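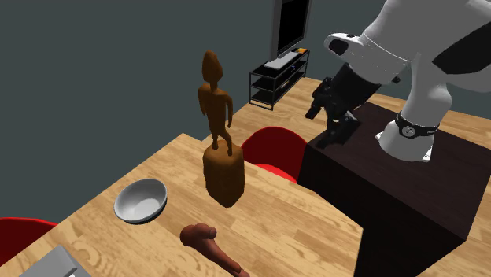 Carved wooden figure on its pedestal

Kneževič Foundation publishes guidance on supporting witnesses in cross-border trafficking trials

New guide sets out common standards for courts, police and support services, from first statement to final judgment
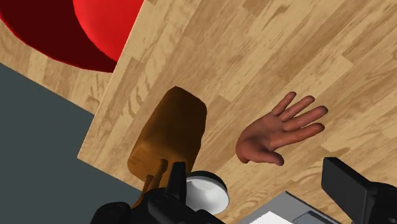 Kneževič Foundation Press Office
Dudport, 28th July

The Kneževič Foundation has today published Heard in Full, a practical guide for those who work with witnesses in human trafficking trials involving more than one country. It was presented in Dudport at a meeting attended by 93 judges, prosecutors, police officers and witness support staff.

The guide is the main outcome of the Nuton Programme, which the Foundation runs jointly with the Zidard Centre for Court Studies. The programme examined how witnesses are contacted, informed and protected when the case is heard in one country and they live in another. Staff of the Centre reviewed the files of 53 completed cases and spoke to witnesses who had agreed to be approached.

The review found that many witnesses received their first written information in a language they did not read well. Several were asked to repeat the same account to different authorities, and in a number of cases the witness learned the result of the trial from the press. Where one named official stayed in contact throughout, witnesses were more likely to give evidence on the agreed date.

"A witness who has travelled a long way to speak to a court should know who will meet them, what they will be asked and when they can go home," the Foundation said in a statement. "These are modest expectations and the guide explains how they can be met within existing law and existing budgets."

Heard in Full has 10 chapters. The opening chapters deal with first contact and the taking of statements, including the use of interpreters. Later chapters cover evidence by video link, travel and lodging, requests for anonymity, and the payment of expenses. A separate chapter on young witnesses describes how interviews may be recorded so that the child need not attend the hearing. Model letters and a checklist for court offices are included as annexes.

The text does not create new legal duties. Courts and police forces that adopt it are invited to name a contact point and to report to the Zidard Centre once a year on the use of the checklist. The first reports are due in January.

Training will be offered to court offices on request. Sessions last one day and are open to interpreters as well as to court and police staff. Priority will be given to offices which have not taken part in the Nuton Programme before.

The guide is available in four languages and may be downloaded free of charge from the Foundation's website. Printed copies can be ordered by courts, libraries and registered support services.

Notes to editors

The Kneževič Foundation is an independent body which funds research and training on access to justice. The Zidard Centre for Court Studies carries out research on court procedure. Case details in the guide have been changed to protect the identity of witnesses.

Press enquiries: Press Office, Kneževič Foundation, Dudport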